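COMMUNIQUÉ DE PRESSE
Dimanche 19 avril

Metasano ouvre sa bibliothèque sonore des métiers et des cuisines : 60 heures d'enregistrements à écouter gratuitement dès juillet

Je vous écris d'habitude pour annoncer une soirée d'écoute ou une nouvelle série, et ça tient en dix lignes. Cette fois ce sera plus long, pardonnez-moi, parce que nous préparons ça depuis quatre ans et que j'ai du mal à faire court !

Metasano, pour celles et ceux qui nous découvrent, c'est une petite association de collecte de mémoire orale. Nous allons chez les gens, nous posons un micro sur la toile cirée et nous les laissons parler de leur travail, de la recette du dimanche, du bruit que faisait l'atelier à l'embauche. Jusqu'ici, ces voix dormaient sur nos disques durs. On en sortait quelques-unes pour une émission ou une balade sonore, puis elles y retournaient. À partir du mois de juillet, elles seront toutes écoutables en ligne, sans inscription et sans publicité, dans une bibliothèque que nous avons baptisée Harnera.

Harnera, c'est quoi au juste ?

Au départ, 60 heures de récits, réparties en 45 collections. Certaines ne contiennent qu'une seule voix (je pense à une ancienne repasseuse qui avait tellement de choses à dire que nous sommes revenus chez elle tout un hiver), d'autres en rassemblent une vingtaine autour d'un même lieu. Il y a des mécaniciens de filature, des cantinières, un accordeur de pianos, des gens qui ont fait les marchés avec leurs parents avant de savoir lire. Et puis beaucoup de cuisine, forcément — on ne lance jamais une conversation sur le travail sans que quelqu'un finisse par parler de la gamelle.

Chaque récit est découpé en petits chapitres, avec un titre et un résumé. Vous pouvez tout écouter d'une traite ou chercher un mot : « navette », « grève », « levain », « mobylette ». La recherche fonctionne sur les transcriptions complètes, relues à l'oreille, phrase par phrase. Nous avons gardé les hésitations, les mots de patois et les fous rires. Pour les expressions locales, un petit glossaire s'affiche à côté du texte. Il est loin d'être complet et nous comptons sur vous pour nous signaler nos bêtises.

Côté technique, le site a été conçu avec l'atelier Drurneo, qui a eu la patience de reprendre trois fois le lecteur audio pour qu'il soit utilisable au clavier et sur de vieux téléphones. J'insiste là-dessus car une bonne partie des personnes que nous avons enregistrées ont plus de 75 ans, et que nous voulions qu'elles puissent se réécouter sans devoir appeler un petit-fils à la rescousse. La taille des caractères se règle, la vitesse de lecture aussi, et chaque page peut s'imprimer proprement.

De la table de montage au site

Le montage s'est fait chez nous, dans nos locaux, entre le bureau et la bouilloire. Nous avions écouté des tas de conseils sur les studios, les panneaux absorbants, les cabines sur mesure, et nous avons finalement mis l'argent dans de bons micros et dans du temps de transcription. Le reste s'est organisé autour des prises de courant, comme partout.
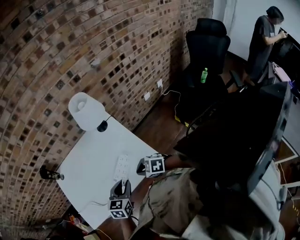 Côté bureau, chez Metasano : le mur de briques arrondi, la lampe blanche et la multiprise. Photo Metasano.

Monter de la parole, c'est un drôle de travail. On passe une matinée entière sur une respiration. On enlève un « euh », on le remet, on se rend compte que sans lui la phrase ne veut plus dire la même chose. Notre règle est assez simple : nous coupons les redites et les bruits de chaise, nous ne déplaçons jamais une phrase. Chaque personne a reçu son montage avant tout le monde et pouvait retirer ce qu'elle voulait. Quelques-unes l'ont fait, souvent pour protéger un voisin ou une ancienne patronne, et la plupart nous ont surtout demandé de rajouter quelque chose qu'elles avaient oublié de dire. Nous y sommes retournés, avec plaisir et souvent avec un gâteau.

Les enregistrements non montés seront conservés eux aussi. Ils ne seront pas en accès libre, mais les chercheuses, les chercheurs et les familles pourront les consulter sur demande. Nous publierons les conditions en même temps que le site.

Un livret pour accompagner l'écoute

Parce que nous aimons aussi le papier, un livret sort avec la bibliothèque. Il s'appelle Lu (oui, comme le participe passé, nous en sommes assez contents) et réunit des extraits de témoignages, des recettes telles qu'elles ont été dictées, avec leurs « tu mets de la farine jusqu'à ce que ça aille », et un mode d'emploi pour enregistrer quelqu'un de sa famille sans matériel coûteux. Comment poser la première question, où placer le téléphone, que faire quand la personne s'arrête de parler. Sur ce dernier point, notre conseil tient en un mot : attendre.

Lu est tiré à 2 000 exemplaires. Il sera distribué gratuitement dans les bibliothèques, les foyers de retraités et les écoles qui en feront la demande, dans la limite du stock. Les structures intéressées peuvent réserver dès maintenant en nous écrivant, en précisant le nombre d'exemplaires et une adresse de livraison. Une version à télécharger sera disponible sur le site pour tous les autres.

Et pour les écoles ?

Nous avons préparé un parcours d'écoute pour les classes de CM1 à la cinquième. Il comprend des extraits courts, des fiches à imprimer et une proposition d'enquête à mener dans le quartier. Les enseignantes qui l'ont essayé nous ont fait changer pas mal de choses, à commencer par la durée des extraits, que nous avions prévue beaucoup trop longue ! Si vous voulez le tester avant la rentrée, faites-nous signe. Nous avons besoin de retours, y compris des retours grognons.

Ce que nous cherchons encore

La bibliothèque va continuer à grandir. Nous cherchons en particulier des voix de la batellerie, des standards téléphoniques et de la couture à domicile, trois domaines où nous n'avons presque rien. Si votre grand-tante a des histoires à raconter, parlez-lui de nous. L'entretien se fait chez elle, à l'heure qui l'arrange, et rien n'est mis en ligne sans son accord écrit.

Nous cherchons aussi des oreilles pour relire les transcriptions. Il faut un casque, un peu de temps et une certaine tolérance aux bruits de vaisselle. Une séance de prise en main est proposée à distance à chaque nouvelle personne.

Informations pratiques

Ouverture de la bibliothèque Harnera : juillet. La date exacte sera communiquée aux rédactions et aux abonnés de notre lettre.
Accès : gratuit, sans inscription.
Contenu à l'ouverture : 60 heures de récits, 45 collections, transcriptions complètes.
Livret Lu : gratuit, sur réservation pour les structures.
Conception du site : Drurneo.

Pour la presse

Des extraits sonores libres de diffusion, d'une durée de 45 secondes à 4 minutes, sont disponibles sur demande avec leurs transcriptions. Je peux aussi vous ouvrir un accès anticipé au site, encore en travaux par endroits (le glossaire, surtout). Plusieurs témoins acceptent de répondre à des journalistes, par téléphone de préférence et plutôt le matin. Merci de passer par nous pour les joindre, nous leur avons promis de faire le filtre.

Contact : service de presse de Metasano. Je réponds moi-même aux messages, en général dans la journée, sauf quand nous sommes en collecte — dans ce cas, laissez-moi jusqu'au lendemain.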